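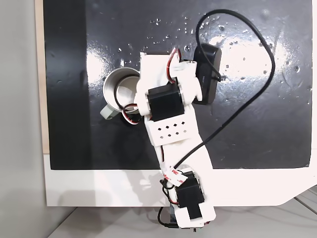 Home News Exhibitions Members Minutes Contact

Bedon Art Circle
Minutes of the February meeting, Friday, 7 pm

Present: Gwenllian Probert (chair), Retno Jugah, Sutrisno Gunawan, Fitriani Tarigan, Nadhirah Ngui (minutes)

1. Welcome
Gwenllian thanked everyone for turning out on such a foul evening, and said how lovely it was to see Fitriani back with us after her long stay with her sister. The last minutes were agreed, once Retno's name had been put right in item four.

2. The spring show
Sutrisno has been over to Skinilow Hall twice and is very taken with the light in the long room. There is hanging space for 80 pictures, and we agreed that members may send in two each, with small drawings going on the side wall by the stairs. Retno would like the older portraits hung together – the Sumampouw pastels especially – and everybody was happy with that. The hire comes to £300, and we have £341 in the exhibition fund, so the printed list will have to be a plain one this year.

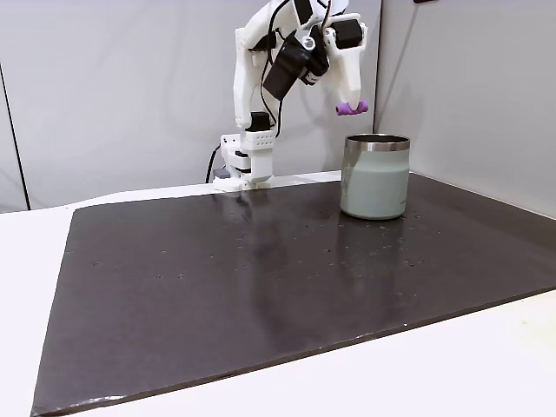

3. Frames
Trendwood have offered us 40 plain oak frames on loan. Fitriani will ask whether they come with glass, and whether we might keep them until the show closes. There was a good long chat about white mounts against cream, which we did not settle.

4. Reading evening
Retno will speak on Victorian painters and the novels they illustrated. She asks that people bring a favourite illustrated book, however battered.

5. Any other business
Nadhirah still has a green scarf left behind at the Christmas supper. Sutrisno to collect the hall key before the next meeting.

The meeting closed at 8.50 pm.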